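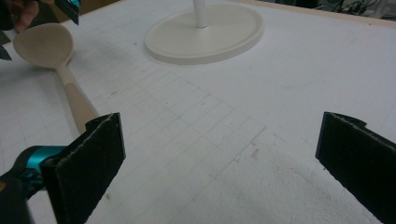
4.2 Soiling and wear on matte white work surfaces

Matte white coverings are chosen for shared work tables mainly because they give little glare and make small parts easy to find. They also show marks early. In the Dumside survey, marks were sorted into three classes: grey smudging, point stains and loss of surface. The classes were often found together on one table, and a single grade for the whole surface hid this. The table in Figure 3 carries light grey smudges and scuffs over much of its area, with a small brownish stain just right of centre and a rougher, slightly pitted patch toward the lower right. A thin pencil grid remains legible across the middle, most clearly in the nearer rows. On the Ogundipe scale the three classes are graded separately from zero to six, and the highest of the three is reported with the class that produced it.

The survey covered 49 surfaces in daily use. Each was graded at the start and again after eight weeks, at the same time of day and with the overhead lights on. Blinds were closed for both readings, as low sun from one side made shallow dents look deeper than they were. Smudging rose by up to two grades over the period and was the most common class at both readings. It was heaviest along the edge where people rested their forearms. Point stains were fewer and did not follow any clear pattern of position.

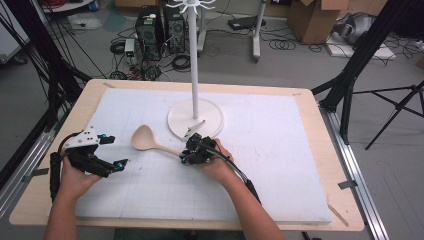
Loss of surface behaved differently. It did not rise evenly with hours of use, and seven of the surfaces accounted for most of the change. All seven had been cleaned with the Trotar pad, which is mildly abrasive. The pad lifted grey smudging well on the first pass but dulled the face after repeated use, and the dulled areas then took up new dirt faster than the areas beside them. Surfaces wiped with a damp Tasa cloth kept their smudges for longer but showed little pitting — the grade for loss of surface was unchanged on most of them at the second reading.

Ruled lines were recorded as a separate item. Pencil lines faded under both cleaning methods and were redrawn by users at irregular intervals, so line contrast could not be used as a measure of age. It was dropped from the analysis. Colour readings were kept, but only for areas at least a hand's width from any edge, where the covering was least likely to have been taped or trimmed.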